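Home | Products | Newsroom | Support

Dristo confirms its next phone, having run out of ways to deny it

WERKDALE, July 2, 2024 -- Dristo today confirmed that the Grudar 3 exists and will go on sale in August. Regular readers of phone gossip have known this since winter, and several have been kind enough to send us the colour.
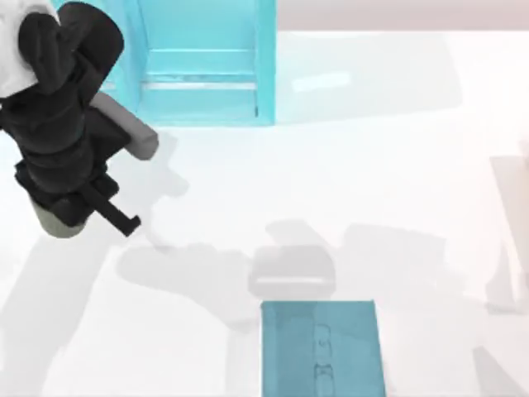
The headphone socket is back. Dristo removed it from the last model to general dismay and now presents its return as a feature.

The battery has been tested through 2000 charges, and the handset weighs 91 grams less than the old one, which was once used in our office to prop open a fire door.

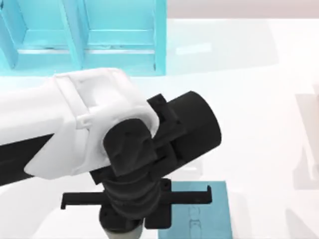
"People asked for a smaller phone for years, and we kept making bigger ones," said Darnell Bellamy, head of handsets. "I have apologised to my own mother."

Will old cases fit?
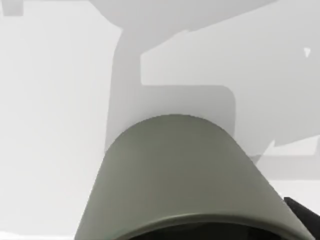 Will cases from the Grudar 2 fit the new phone?

They will go on, in the way that a duvet cover goes on a pillow. New ones will be sold separately.

The phone will be stocked in 276 shops, including every branch of Lindgren.

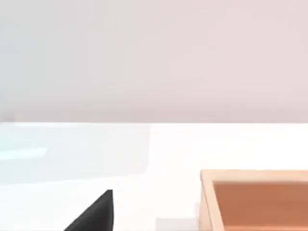
Prices will be announced nearer the time -- or leaked, whichever comes first.

Recent news
Grudar 2 update fixes the alarm clock
Lindgren to take old handsets in part exchange
A note on chargers

Contact the press office | © Dristo | Back to top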